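3.2 Floor finishes and the perception of room size

Earlier work on small domestic rooms treats the floor as a single surface with a single reflectance. Shojaei argued that this is too simple, and that a repeating pattern gives people a ruler they use without noticing. A person who can follow a row of tiles to the far wall tends to judge the distance more closely than a person standing on plain carpet. Our first study tested this with 18 adults, who judged the depth of rooms finished in four ways: plain, striped, large tile, and tile with small colored insets at the corners.

The inset pattern gave the smallest errors. Judgments of depth were closest when the insets came in two colors against a pale ground, and they got worse when the tile edges alone marked the grid.

Figure 5. Light gray tile with red and dark navy squares at the intersections.
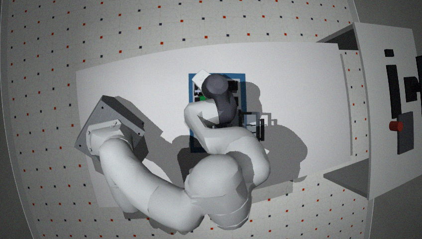 3.3 Pale work surfaces

Furniture hides part of the floor, and the effect of this depends on how light the furniture is. Fuentealba reported that white tables made kitchens in the Wilano housing blocks seem wider to their tenants, although the rooms were the same size as those with dark oak tables. We repeated the comparison in the Karimi flats. Tenants with white tables gave higher width estimates in the morning, but by 6 p.m., under ceiling lamps, the difference had gone.

Shadow is the likely reason. On a white top, shadows are easy to see and show where the light comes from. Tenants often mentioned this in interviews -- one said she moved her chair through the day to keep her own shadow off her sewing. 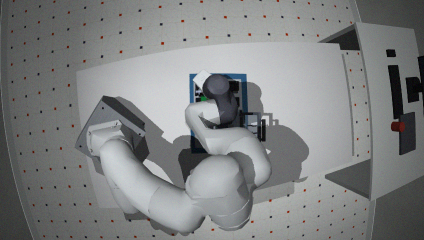
3.4 Limits of the field data

The Skallard flats were left out of the width comparison. Their kitchens had been repainted in July, and we could not separate the effect of the new walls from that of the tables. Window size also varied more than the plans suggested. 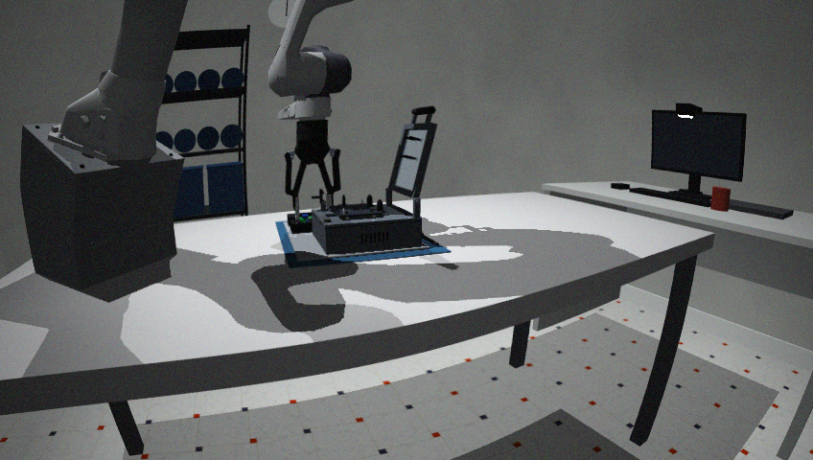
Bokura Papers in Interior Studies, Vol. 6, No. 2

A second problem is that tenants chose their own tables. People who like bright rooms may buy white furniture and may also describe any room as large. A trial in which tables are assigned would settle the point, and we return to its design in Section 5.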